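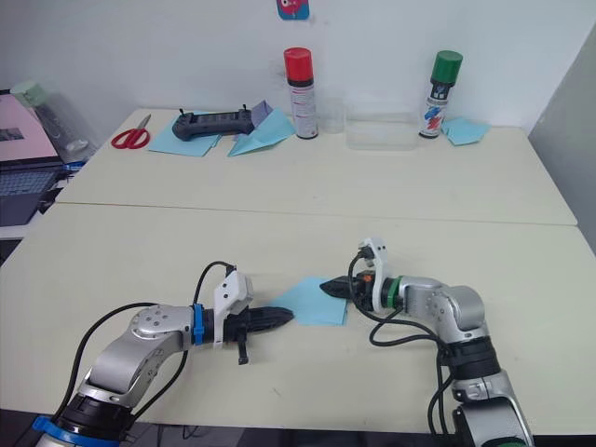

# Who Writes the Words on the Back of the Cereal Box?

At breakfast you will read anything. You'll read the milk carton. You'll read the same joke on the same box five mornings in a row, and it will not improve.

Somebody wrote that joke, and got paid for it. The job is called **copywriting**, a confusing name, as copying is exactly what a copywriter gets in trouble for. "Copy" is an old printing word for the words that are going to be printed. So a copywriter writes copy. Try not to think about it for too long.

(There is also something called *copyright*, spelled differently, and it's about who owns the words. Grown-ups mix these up all the time. You may correct them once.)

## Where you find copy

Copy is on shampoo bottles, bus stops, board game boxes and the little tag inside your coat. It's in the message that pops up when a game won't load. "Oops! Something went wrong" was typed by a person at a desk, who probably tried "Uh-oh!" and "Whoops!" first and had a meeting about it.

Ilze Luik has been doing this work for years. One of her longest-lasting pieces of writing is on a tub of Brirkmont oat crackers. It says "Open here." She had a longer version that she liked better. The tub was small.

## First comes the brief

A copywriter doesn't just sit down and write whatever she feels like. First the company sends a **brief**, a note explaining what it wants. Brief means "short." Some briefs go on for pages.

Here's a pretty good one, for a board game called Panik:

> **What is it?** A game where everyone runs a bakery and the oven is on fire.
>
> **Who is it for?** Kids age 8 and up, and the adults who get talked into playing.
>
> **What do we need?** Words for the back of the box.
>
> **How should it sound?** Excited, but don't shout.
>
> **How long?** 328 characters, counting spaces.

That last line is the one that hurts. A character is any letter, number, comma or space. Every time you press a key and something shows up (or a gap does), that's one gone. The sentence "The oven is on fire." uses up 20 of them, and you haven't explained the rules yet.
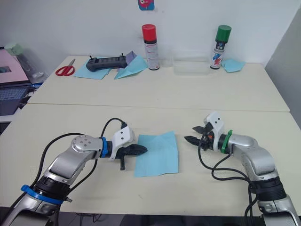

Then the writer starts, and the first try is usually bad. This is normal. Siebe Nijs wrote the Panik box, and his first draft began, "Welcome to the wonderful world of baking!" He looked at it after lunch and crossed it out. The game has very little wonderful baking in it. Mostly you throw flour at your sister.

His next one began, "Something smells funny." That stayed.

## Words have a voice

Companies like their words to sound as if one particular person is talking. This is called **tone of voice**. A bank wants to sound calm. A brand of sour candy wants to sound like your loudest cousin. If they swapped, you'd get a bank that yells "WOOO, SAVINGS!" and candy that hopes you are keeping well.

Say a store needs to tell people it's closed on Tuesday. Three ways of doing it:

- **Very proper:** "We regret that the store will not open on Tuesday."
- **Friendly:** "We're closed Tuesday. See you Wednesday!"
- **Trying too hard:** "Tuesday? More like SNOOZEday!"

A writer has to be able to do all of these, even the last one, and keep a straight face when the customer picks it.

## Then everyone changes it

Once the copy is written, other people read it. An **editor** checks whether it makes sense. A **proofreader** hunts for mistakes, such as a missing comma or a "your" that should be a "you're." A lawyer might read it too. If the box says "the best game in the world," the lawyer would like to know who checked.

Evelien Goossens once wrote a page for De Graaf, a company that makes raincoats. Her page said the coats would keep you dry. By the time it came back, it said they would help keep you dry. One little word, and it took a week. She understood, though. You can wear a perfectly good raincoat and still sit in a puddle.

## Does the writer's name go on it?

Almost never. Check the cereal box. There's the company, the weight, the sugar, possibly a cartoon animal, and no author. Novelists get their name on the cover and copywriters get a free box of crackers, sometimes.

## Try it yourself

Pick something dull from the kitchen. A sponge is good. Write the words for its package, and don't use more than 100 characters, spaces included. Then write it again as a pirate, and again as a very tired teacher.

Read them all out loud to somebody. If they ask where they can buy the sponge, you may have a future in this.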